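Can a robot do the tidying up yet?
At a workshop bench in Dewan, the answer depends on what you ask it to pick up

Every lab has jobs that the person with the least seniority ends up doing. Refilling pipette tip racks is one. Putting lids back on boxes is another, along with moving a rack from the storage side of the bench to the working side and bringing the empty one back. It isn't hard work. A new hire can learn it before morning tea, and most people would be glad to hand it over.

Shafiq Amarasinghe has been trying to hand it over for most of a year. He runs the handling group at Plirkon, a small automation firm that builds equipment for test labs and light manufacturers. His group uses a standard six-axis arm with a two-finger gripper, set up behind a wooden tabletop with the racks off to one side.
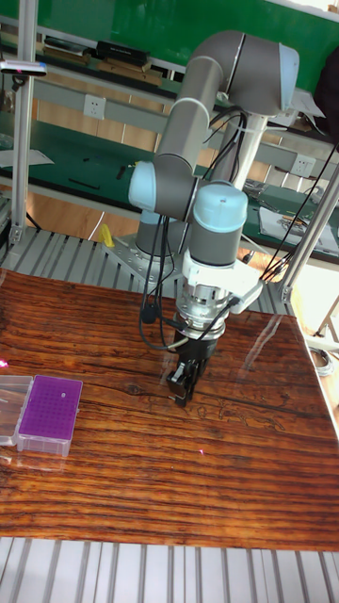

The arm and its parallel gripper over the work surface, with tip boxes at left.

"People see the arm and assume the arm is the hard part," Amarasinghe says. "You can buy the arm. The hard part is a clear plastic box on a shiny table."

Clear plastic is a long-standing nuisance in this field. Depth cameras look through it or catch the glare, and the edge the software needs to find may not show up at all. A polished surface adds reflections that can be mistaken for objects. A coloured rack is easier, and plenty of integrators will quietly ask a customer to switch to one before they quote on a job.

Then there is grip. Tip boxes are light and flex when squeezed. Hold one too loosely and it slides when the arm turns. Hold it too tightly and the lid pops, or the rack lifts out and leaves the base behind. A person adjusts without thinking about it. Plirkon's software has to be told what a bad grip feels like, and the group has spent more hours on that than on anything else.

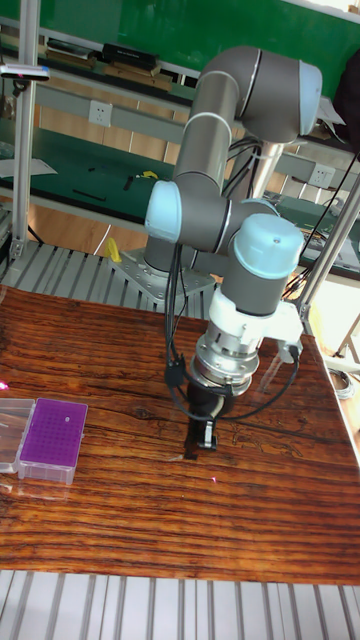 Gripper pointed straight down, close to the tabletop. The purple-topped rack is the sort of labware the group works with.

The group's last full test ran to 403 attempts at moving a box from one marked spot to another. Amarasinghe won't give a success rate for publication, but he says it isn't good enough to leave alone overnight. A customer wants 100 moves in a row without someone walking over to help. The longest clean runs are still short of that.

Speed is the other complaint. A practised technician shifts a rack in 2 seconds. The arm takes longer, partly by choice, as it slows down near anything it could knock over. 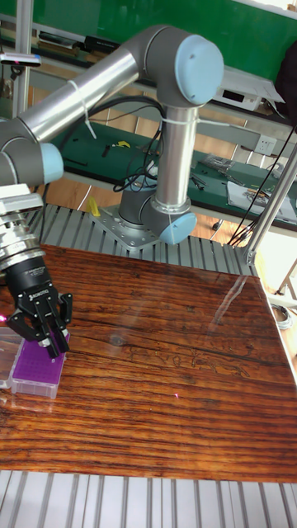
Some jobs are closer to ready. Wasteck, which sorts returned packaging, has had arms lifting rigid tubs off a conveyor for two years. The tubs are all one shape and nobody minds if one gets dropped. Dastia, a contract packer, tried a similar setup on mixed cartons and went back to staff after 6 weeks. The arm coped with the cartons it had been programmed for, and the range kept changing.

Household chores sit further out again. A kitchen has the clear containers and the shiny benchtop, plus drawers, wet cloths and a dog. Amarasinghe gets asked about dishwashers at most family gatherings. He tells people to keep stacking their own.

For labs, he expects a useful machine to arrive in pieces. The first version will probably move one brand of box between fixed positions, with a technician checking in at lunch and again before close. Lids will come after that. Plirkon plans to start its next round of trials in December, with a revised set of fingers and the same tabletop.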